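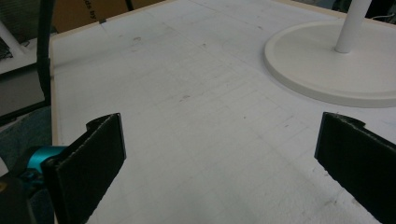
Wholesale and Stock Control, Gridville Store

Changes to consignment intake and shelf labelling

The move from outright purchase to consignment for giftware and small homewares takes effect in May. It applies to the Gridville store and to the seasonal stall at Ninemska. Lines already bought outright stay on the old terms until they sell through, so both systems will run side by side for most of the winter. Suppliers with goods under both arrangements will get two statements each month, on separate sheets.

At the last count the store carried 336 active lines. Of these, 89 had not sold a unit in the previous two quarters. Most were novelty mugs, boxed candle sets and the larger wall signs, which take up a full bay each and cannot be stacked. Under outright purchase the cost of those lines sits with the store from the day of delivery. Under consignment the supplier keeps title until the item is sold, and the store pays on the monthly statement, less commission.

Elvira Flores has rewritten the intake sheet. The old version had one field for price, and staff were entering the supplier price in some cases and the ticket price in others. The new sheet has separate fields for supplier price, commission rate and ticket price including GST. All three must be filled in before stock leaves the back counter. A sheet with a blank field goes back in the tray, and the carton stays sealed.

Label stock has also changed. The Trorkby labels are narrower than the previous roll and carry a five-character supplier code above the barcode. They hold well on card, glazed ceramic and tin. They lift at the corners on unglazed pottery and on anything waxed, so use a string tag for those and write the supplier code by hand. The first order was for 2,000 labels, to be split between the store and the stall. Please do not use up the old roll on consignment goods: the till reads the old codes as store-owned stock and the sale will not appear on the supplier's statement.

Position of labels is now fixed. Flat-based items are labelled underneath, books and boxed goods on the back lower right corner, and textiles by swing tag only. Jewellery stays on the existing loop tags until the current box is finished. Eliécer Lozano has put a printed copy of the rules inside the door of the stationery cupboard, with a column for exceptions. If you add an exception, initial it.
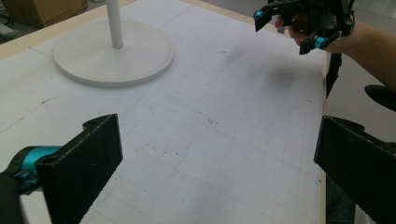

Returns, breakages and the review period

Consignment goods are held for 4 months from the date on the intake sheet. Anything unsold at that point is either marked down with the supplier's written agreement or packed for collection. Email is acceptable as written agreement. A phone call is not, and a note of a phone call is not either.

Breakages on the shop floor are charged to the store at supplier price, excluding commission. Breakages found on opening a carton are charged to the supplier, provided the damage is recorded on the intake sheet on the day of opening – later claims will be treated as floor breakages. Keep the pieces and the packaging until the supplier has replied.

Mangubat, who supply the enamelware and most of the tea towels, have asked to keep outright purchase for their tea towels and go to consignment for the enamelware. This has been agreed. Their cartons will arrive mixed, so check each line against the delivery docket and start a separate intake sheet for the enamelware. The tea towels are received through the till as before.

Customer refunds are unchanged at the counter. In the back office, a refunded consignment item must be put back into supplier stock using the return function on the till. Entering it as a new item generates a second record and the supplier is credited twice when it sells again. There were several of these during the trial and they took most of a morning to unpick.

The stall at Ninemska does not have a networked till. Sales there are written in the duplicate book, one line per item with the full supplier code, and keyed in at Gridville the next trading morning. The top copy comes back with the float. The carbon stays in the book.

Questions on intake and labels go to Elvira. Questions on statements and commission rates go to Eliécer, preferably before 10 am, when the till reports are still open.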